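Re: [facilities-automation] Second door arm: what do we put in the September budget?

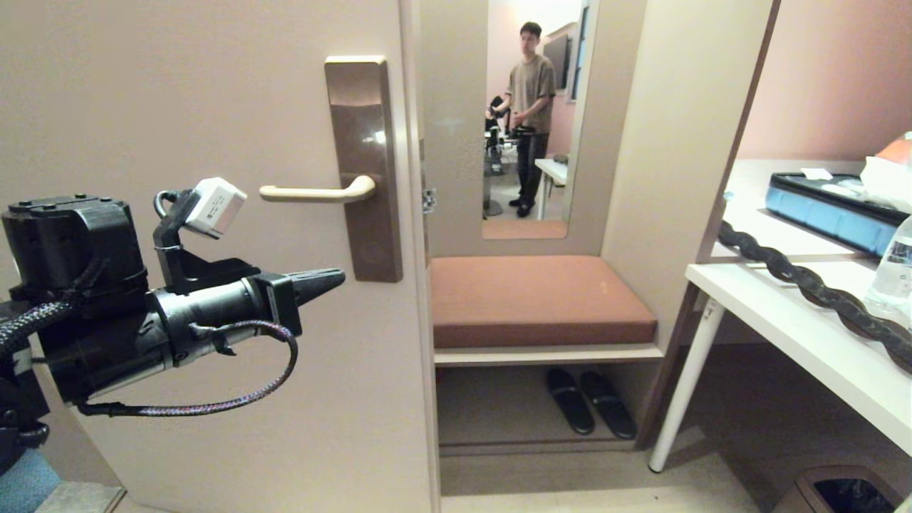

What does it cost to add a second arm that can open lever-handle doors?
Budget for the arm, the gripper, spare cables and at least one season of somebody's time, and expect the last of those to be the biggest line.

Jagadeesh, I read the Cilus quote twice and I'm still not ready to sign off on it. My comments are under yours.

On 1/4/22, Jagadeesh Nambiar wrote:
> The Sikum people say one more arm would let us run doors and
> desk pickup in parallel. They've offered 80 hours of
> integration support if we commit before September.

Support from whom? When we bought the first arm the hours were used up on calls where we explained our own network to them. I'd like a name in the contract, and I'd like the hours to carry over if the hardware ships late. It shipped late last time.

> The door task is basically solved. Hema has 308 logged
> attempts on the lever handle and the trend is good.

I've seen the log. All 308 are on the same door, with the same handle, and a person standing by. Our building has round knobs on the older side and push bars at both stairwells. Before I call anything solved I want numbers from a door the arm has never met. A tapered tip that suits a lever may do nothing useful on a knob, and then we're buying another gripper, and the quote doesn't list one.

Hema, could you also split the log into "handle turned" and "door open wide enough to get through"? They're in one column now and I can't tell them apart.

> Cabling is included.

The first set is included. Look at how much cable hangs off the gripper and across the arm as it is. Annapurna asked Achari for the price of a replacement harness in the fall and never got an answer in writing. I'd put two spare sets in the plan and have Cilus strike the word "maintenance" from page 2 until they say what it covers.

> Clultimlow would rent us the same setup by the month,
> but over two years it comes out more expensive than
> buying.

Only if we use it for two years. If the knob tests go badly we hand a rental back and lose a few months of fees. If we own it, it goes on the shelf with the floor scrubber. I'd rent through the fall and look at it again after that.

One smaller thing. The floor plan in the proposal shows 200 square feet of clear space for the second station. Has anybody measured with the door open all the way and the desk where it is now? The alcove behind that door is narrow and has the bench built into it, so we can't borrow any room there. Ignacio, you have the tape measure, please check before the next call.

I'm not against a second arm. I'd just like the budget line to say "rental, four months" with the purchase price in a footnote. If anyone wants to argue for the full amount, please send the figures to the list and not to me privately.

Zahira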